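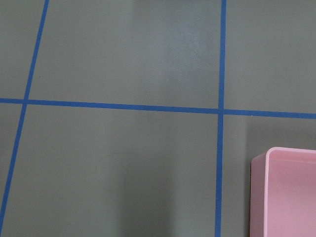 Figure 3. Blue tape lines on the grey work surface, with a crossing to the right of centre.

3.2 Laying out the surface

I'll admit I spent far more of July thinking about tape than I ever planned to. The idea behind the Oltthorpe sorting study was simple enough: give people a flat surface, mark it into cells, and see where they put things when we don't tell them where things go. But the marking matters a great deal, and I got it wrong the first time (pencil lines, which people leaned over and smudged within a day).

So we went with tape. I chose a bright blue on a matte grey surface (Figure 3) after trying white, which looked lovely and made everyone treat the table like a road. Blue seemed to read as a boundary without bossing people around -- several of them told us they'd forgotten the lines were there, and then sorted neatly inside them anyway!

The strips are narrow. In an early round at Visser we used a wider tape, and small items like buttons and keys kept ending up on top of it, so we had to argue over which cell they belonged to. With the narrow strips that argument mostly went away. When an item did touch a line, I scored it to whichever cell held most of it, and if I really couldn't tell, I wrote down both and left it out of the totals. That happened 23 times in 378 placements, and I can live with that.

Crossings turned out to be their own little puzzle. People like a corner. Of the 200 placements made in the first round, 44 were tucked right up against a crossing, often with the edges of the item squared to the tape. Uller's layout, which has lines running one way only, gives people no corners to use, and I think the drifting piles we saw there come from that. I'd want another round before I said so with much confidence.

One practical note for anyone copying the layout: press the tape down again at the crossings before each session. The top strip is the one that lifts.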